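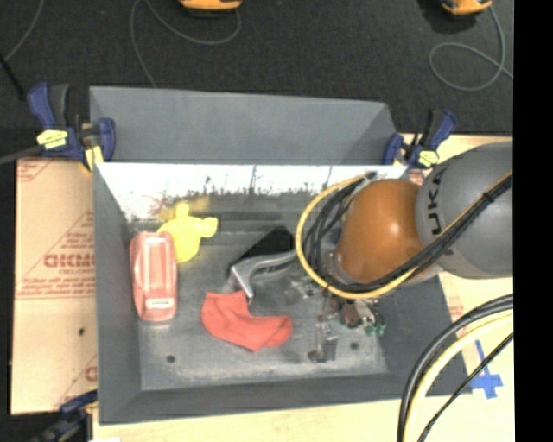

The interviews always stopped just as they were getting good, one viewer wrote in after the first series of The Long Sofa, and the guests looked as if they had more to say. Plenty of other messages made the same point. Andico has listened, and the programme will return in October with longer conversations, fewer guests and a new home at Verndale Hall in Nastlow.

THE LONG SOFA RETURNS FOR A SECOND SERIES FROM NASTLOW

Andico confirms live chat and music show for the autumn, with Gourlay as house band

Andico, the independent producer of live entertainment and music programmes, has confirmed that The Long Sofa will be back for a second series of 8 episodes. Each will go out live from Verndale Hall in front of a studio audience of 400.

The show puts actors, singers, comics and television faces on one sofa for a full evening of talk, with live music in between. It has no clips of the guests' old work and no games. The first series was made in a small studio with no audience, and it built its following mostly through viewers who shared parts of the interviews online.

The second series will run for an hour and a half each week, half an hour longer than before. No episode will have more than two main guests. In the first series there were often four, and the production team found that the last guest of the night was regularly left with only a few minutes.

"We went back through the whole of the first series and the best bits were nearly all from the middle of an interview, when the guest had got past the new film or the new album and was just talking," said a spokesperson for Andico. "There wasn't enough middle. So we've made the programme longer and booked fewer people, and that's the main change."

A new home

Verndale Hall stands on the market square in Nastlow and is best known locally for its dances, its brass band concerts and the Christmas pantomime. It has a sprung floor, a balcony on three sides and a stage deep enough for a full band to set up behind the sofa without being moved during the show.

Andico looked at several television studios before settling on the hall. The balcony was one reason. It lets a large part of the audience sit close to the guests, and it gives the director room for a high camera at the back that does not block anyone's view. The other reason was sound. The hall was built for music and needs little help from the desk.

The dressing rooms are being redecorated over the summer, and the old cloakroom next to the stage door will become the green room. A ramp is being put in at the side entrance so that audience members who use wheelchairs can reach the front rows without going through the bar. These works are being paid for by Andico and will stay in place when the series ends.

The pantomime is not affected. The last live episode will finish before rehearsals start, and the set has been made in sections so that it can be taken out overnight.

Gourlay to play every week

Gourlay, the six-piece soul and pop group, will be the house band for the whole series. They will open and close each episode, play guests on and off, and back any visiting singer who would like a live band behind them.

The group appeared once in the first series, in the fifth episode, when they stayed on after their own song and played under the closing titles. The titles were supposed to last less than a minute. The band carried on for nearly four, and the request to have them back was the one that came up most in viewers' messages.

"We said yes before they'd finished asking," the band said in a joint statement. "Most of us grew up watching shows with a proper band in the corner and always thought that looked like the best job on television. We've been learning a lot of other people's songs this summer. Some of them are harder than they sound on the radio."

Gourlay have also written a new theme for the programme. It replaces the piano piece used in the first series and will be released as a single in the week of the first broadcast. Their own album follows later in the autumn.

Guests

Andico does not announce guests in advance of the week in which they appear, and that will not change. The line-up for each episode will be given on the programme's website at noon on the day before broadcast. Bookings for the first half of the series are complete.

The production team can say that the guests will include a soap actor giving a first interview since leaving a long-running part, a singer who has not appeared on British television for several years, and a pair of comedians who have worked together since school and have never been interviewed together. At least one musical guest each week will be an act without a record deal. These slots are filled from recordings sent to the programme, and more than 3000 had arrived when entries closed. All were listened to by the music team. Acts who have been chosen have already been told.

There will be no questions agreed beforehand with guests or their representatives. Guests are told in general terms what the programme is like and how long they will be on. They may decline to answer anything they are asked on the night, and in the first series a number of them did.

The programme will also keep its most popular regular item, The Last Ten Minutes, in which both guests stay on the sofa and answer questions from viewers at home. In the new series some of these questions will come from the audience in the hall as well. Questions can be handed in on cards at the door from 6.30pm, and staff will pick a handful during the first half.

Tickets

Tickets for the recordings are free. They will be given out by ballot, which opens on the programme's website at 10am on the first day of September and stays open for a week. Anyone aged 16 or over can apply for up to two tickets for one episode. It makes no difference how early in the week an application is sent in.

A share of the seats at every episode has been set aside for people who live in Nastlow and the villages nearby. These can be applied for in person at the Verndale Hall box office with proof of address. The box office is open from 10am to 4pm and is closed at lunchtime.

The following may be useful to those thinking of applying:

Doors open at 6.30pm and close at 7.15pm. As the programme is live, latecomers cannot be let in until the first piece of music.

Phones must be switched off in the hall. They do not need to be handed in.

The bar will be open before the show and for an hour after it, but drinks cannot be taken to seats.

Large bags should be left at home. The cloakroom is out of use this autumn.

The car park behind the hall will be taken up by broadcast vehicles. Visitors should use the station car park, a short walk away, and late trains are shown on the website.

There is no warm-up act. Gourlay will play a short set for the audience before the cameras go live, and this will not be broadcast.

Andico asks that tickets are not sold on. Names will be checked at the door, and tickets which turn up on resale sites will be cancelled and offered to people on the waiting list.

Work experience

Andico will offer paid work experience on the series to young people in the Nastlow area who want to work in television, music or live events. There are places with the camera, sound, wardrobe and floor teams, each lasting for two episodes, and no previous experience is needed. Lunch and travel are covered. Forms are available from the box office and from the Andico website and should be returned by the end of August.

Notes to editors

The Long Sofa is an Andico production. The first series is available to watch on demand in full until the second series begins, after which a selection of interviews will remain online.

Andico was set up in 2000 and makes live music, comedy and interview programmes for television and online audiences. Its offices will remain where they are, with a production base at Verndale Hall for the length of the run.

Still photographs from the first series, a logo and the new titles artwork can be downloaded from the press area of the Andico website. Pictures of Gourlay at Verndale Hall will be added in September.

A small number of press seats are available at each episode. Requests should reach the Andico press office by 5pm two days before broadcast and should say whether the writer would like to stay for the short question session held in the balcony bar afterwards. Guests are not obliged to attend this. Interviews with members of Gourlay can be arranged through the same office, preferably in the morning, as the band will be rehearsing most afternoons.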